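Section 4: Building your teaching portfolio in Sosia

Hi again! If you've come straight from Section 3, your account works, you've picked a display name, and you're staring at a mostly gray page with the word Portfolio at the top. Good, that's the right page. If you skipped Section 3, go back and do the sign-in part, because half the buttons I mention below won't show up for you until your department is set.

I'm writing this for faculty at Cakside who want to put together a portfolio for a promotion file, a teaching award, or just for themselves. I teach in the education department, I've built my own portfolio in Sosia twice (the first one was awful), and I've sat next to plenty of colleagues while they built theirs. So this is the long way around with all the stops. Paula Nedelcu in the faculty development office read it over and fixed the places where I had the menu names wrong.

Before you start

Have these handy on your computer:

Your current CV, saved as a PDF.
Your teaching statement, even if it's a rough draft.
A syllabus for each course you plan to feature.
Student evaluation summaries (the summaries, please, and leave the raw comment files where they are).
Any peer observation letters.

Put them all in one folder with plain names. I use the course number and the term and nothing else. Sosia shows your file names to reviewers exactly as you typed them, so the one called "statement FINAL final use this" is going to follow you into the meeting.

CAUTION: Don't upload anything with student names or ID numbers on it. That includes graded papers, email threads and screenshots of the gradebook. If you want to show student work, get written permission first and take the name off the page before the file goes anywhere near Sosia. Deleting a file later hides it from reviewers, but it stays in the system log until the end of the academic year.

Creating the portfolio

1. Click New Portfolio in the upper left. A box opens asking for a title and a purpose.

2. Type a title. Your name plus "Teaching Portfolio" is fine, and it's what most people do.

3. Choose a purpose from the drop-down list. Your choices are Promotion, Award, Annual Review and Personal. The purpose decides which sections get created for you, so take a second with it. Award gives you the shorter set and hides the service section completely.

Note: You can change the purpose later, but Sosia will rearrange your sections when you do. Nothing gets deleted. It just moves, and then you spend your lunch looking for it. Ask me how I know!

4. Leave Visibility on Private. There's no prize for sharing early, and the link becomes active the moment you switch it.

5. Click Create. It takes a few seconds and the page may look frozen. Please don't click again, or you'll get two portfolios with the same title and you'll have to write to the help desk to get rid of one.

Adding your teaching statement

6. Open the Statement section and click Add Text. You can paste from a word processor, but I'd use Paste Plain (the little clipboard with the T on it). Regular paste brings in odd spacing that looks fine on your screen and terrible in the PDF.

7. Read the whole thing through once it's in. Italics and footnotes don't survive a plain paste, so you'll be putting the book titles back by hand.

8. Check the length bar under the text box. It's green up to the limit and then it goes orange. Orange doesn't stop you from saving, which I find a little sneaky, because it does stop you from submitting for an award.

9. Click Save Section. Saving is separate for every section and there is no autosave. I'll say that again because I've watched good people lose an afternoon: no autosave.

Tip: My first statement was all about what I believed and had almost nothing about what I did on a Wednesday morning with a room full of sophomores. Ruxandra Radu, who has read a lot of these for the Fletovness Teaching Fellowship, told me to pick one assignment and follow it from the first draft of the instructions to what I changed the next year. That became my whole second page, and it was so much easier to write.

Adding courses

10. Go to Courses and click Add Course. Start typing the course number and Sosia pulls the title and term from the registrar. If your course doesn't come up, it was probably cross-listed, so try the other department's number.

11. Attach the syllabus. PDF only. If you drag in anything else, the file seems to upload and then quietly isn't there.

12. Fill in the box marked Context. This is where you tell the reader who takes the course, whether it's required, and anything odd about the room or the schedule. Reviewers from outside your department really do read this box, and a lot of people leave it blank.

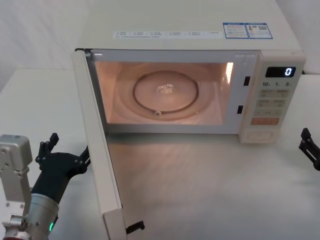
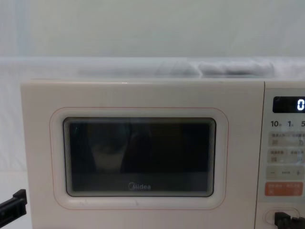

13. Repeat for each course. I'd feature 4 at most. I know one colleague whose portfolio listed 41 course sections going all the way back to graduate school, and the page took so long to load that the reviewers went with the PDF and never saw the video he'd worked so hard on.

14. Drag the courses into the order you want. The default is alphabetical by title, so your "Advanced" seminar will always sit on top unless you move it. Grab the row by the dotted strip on the left; grabbing it anywhere else opens the course.

Adding evaluations and observation letters

15. Open Evidence and choose Evaluation Summary or Peer Observation. They look alike on the screen but they print in different parts of the PDF.

16. Upload the file and match it to a course from your list. If you don't match it, it lands in a section called Other at the very end, behind the CV.

17. Write a sentence or two of comment under each summary. You don't need to defend yourself. Say what you noticed and what you did next. If a term went badly, say that too (mine did, the semester I switched textbooks, and I'm glad I wrote it down).

18. For observation letters, check that the letter is signed. Unsigned letters will upload just fine and then get sent back to you during the file check.

CAUTION: Confidential letters don't belong in here. If a colleague sent a letter straight to your chair, it goes into the file by a different route, and you shouldn't have a copy to upload in the first place. When in doubt, call the dean's office and ask for Shewit Kahsay.

Previewing and sharing

19. Click Preview, then View as Reviewer. Your edit buttons disappear and you see just what they'll see. Click every single link. Links to your own course pages work for you because you're signed in, and they may well be dead for everybody else.

20. Click Export PDF and look at that too. Wide tables get chopped on the right side. The fix is to go back and set the page to Landscape for that section only, under the gear.

21. When you're happy, open Sharing and change Visibility to Reviewers Only. Add people by college email address. For someone outside Cakside, use Guest Link and set an end date, or the link stays open.

22. Send yourself the link and open it in a private browser window. If it asks for a password, good!

23. For award nominations there's one more click: Submit to Nomination, at the bottom of the Sharing page. After that the portfolio locks. You can still look at it all you like, but changes have to go through the faculty development office.

If something goes wrong

The Save button is gray. You've got an empty required field somewhere, marked with a small star. It's usually Term.

The registrar's title for my course is wrong. Sosia can't fix it on our end. Write to the registrar, wait for the correction, and then click Refresh next to the course. Until then, mention it in the Context box.

My video won't play in Reviewer view. Videos uploaded from a phone sometimes need converting. Shoaib Kakakhel in media services can do it for you, and he's on the lower level of Manole Hall. Bring the original file, since the copy inside Sosia has already been squeezed down.

I submitted and spotted a typo. Take a breath. Email Paula with the section name and the corrected sentence, and she can unlock it for you if review hasn't begun.

I can see someone else's portfolio. Close it and tell the help desk right away. This happened to Cornel Iordache when he moved from adjunct to full-time and his old department settings came along with him. It was cleared up the same day, but they do need to hear about it.

Section 5 is for the other side of the table: department chairs and nominators who need to attach a letter to somebody else's file. If that's you, you'll need nominator access switched on first, and the request form is under Help, then Roles.

Last updated 13/07/2021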